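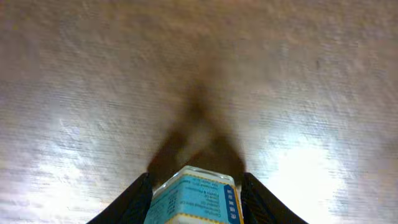
Farholm, the maker of surfaces for kitchens that people cook in, will add a speckled finish called Kunavach to its range of worktops in August, in what the company describes as its least exciting launch so far.

Kunavach is a matte, pale beige going on grey, with a fine fleck scattered all over it. It was chosen from 34 samples, most of which were prettier. The winning sample was the one on which the testers kept losing their toast crumbs.

"We have spent years selling people glossy black worktops and then selling them the cloth," said Fulgencio Zamudio, head of surfaces at Farholm. "I have a glossy black worktop at home. I know what I did on Tuesday's leftovers by reading it. Kunavach keeps its mouth shut."

The colour shifts with the light, which Farholm would like to mention before its customers do. Under a warm bulb it leans towards a pinkish tan. Under a strong lamp it goes pale and bright, and a lamp placed directly over it will leave a patch of glare, matte or no matte. The company suggests looking at a sample at home, at breakfast and again after dark, before ordering five metres of it.

Samples are the size of a paperback and free. Customers are asked to spill something on theirs. Previous finishes were sent out with a small card requesting that the sample be returned in good condition, and Farholm now accepts that this taught it nothing about worktops, though it did learn a fair amount about its customers' manners.

The finish was tried out in the staff kitchen at the company's Cervantes works, a room not known for its high standards. Kunavach was fitted there beside the kettle, where the old top had a ring on it from a mug whose owner has never come forward. Tea, beetroot and a curry of uncertain age were all left on the new surface overnight. The tea and the curry wiped off with warm water. The beetroot needed a second go and some washing-up liquid, and the brochure will say so.

Kunavach comes in 2 thicknesses, with a square or a rounded front edge. The rounded edge is kinder to hips in narrow kitchens -- Mr Zamudio's own kitchen is narrow, and he is understood to have pressed the point. Prices start at 109 a metre, before cutting. Matching upstands can be ordered at the same time, and sink cut-outs are made at the works from the customer's drawing. Drawings on the backs of envelopes are accepted if the envelope has measurements on it.

Fitting is handled by Rotix, which also fits the rest of the Farholm range and will take the old worktop away. It will not take away whatever is found behind it.

"People ask me whether it's carpet," Mr Zamudio added. "It does look a bit like carpet from above. Please don't hoover it."

Samples can be requested from the Farholm surfaces desk, which opens at 9am and puts the kettle on first.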